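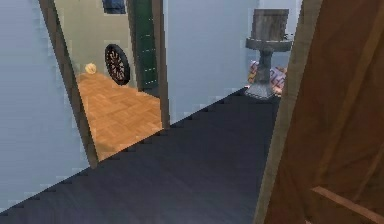

My grandmother kept her bread starter in a jar she called Ukus, and I have been feeding its great-grandchild for 16 years now, through two apartments and one very hot summer when I was sure I'd lost it.

Harpreet Doucette, who I used to share a kitchen with, asked me in June 2025 whether I could spare some, so of course I spent a whole evening writing out instructions (she wanted a paragraph and got four pages!). Feed it at night, I told her, and use the cheap flour – it doesn't care. If a gray liquid shows up on top, stir it back in and carry on.

She called on Sunday to say her first loaf was flat as a plate but tasted wonderful, and we ended up talking for two hours, mostly about her sister's wedding and whether you can freeze rye. I think you can. I've had a heel of it in the freezer since October, and I'm having it with soup tonight.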